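Shared-table rules for robot arms get a refresh at Idell

Jan 21, 2021

So the new bench rules are finally out, and I've read the whole thing so you don't have to! Idell put out its updated good-practice sheet for small robot arms this morning, and it covers any table where 2 or more arms can reach the same spot. The old one dated from September and, well, it was pretty thin on that.

The big change is speed. Whenever a person has a hand over the table, every arm on it drops to 40 percent, including the ones that aren't doing anything. There's also a new bit on cables (my favorite, I'll admit it). A cable lying across the tabletop now has to be written into the setup notes, and somebody has to run each arm through its full reach before the first job of the day.

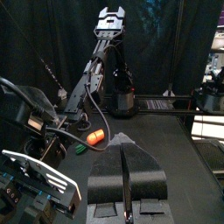
I like that they kept it short. The Alton draft I saw last year ran to 200 items and I gave up somewhere in the section on labels. Idell's has 60, and most of them fit on one line. Small parts get a mention too: pick up whatever you aren't using before you restart.

Labs in Cumton get first crack at it, and Kiiskinen is taking comments on the wording. I've already sent mine in, mostly grumbling about the sign-off form, which still wants a signature on paper.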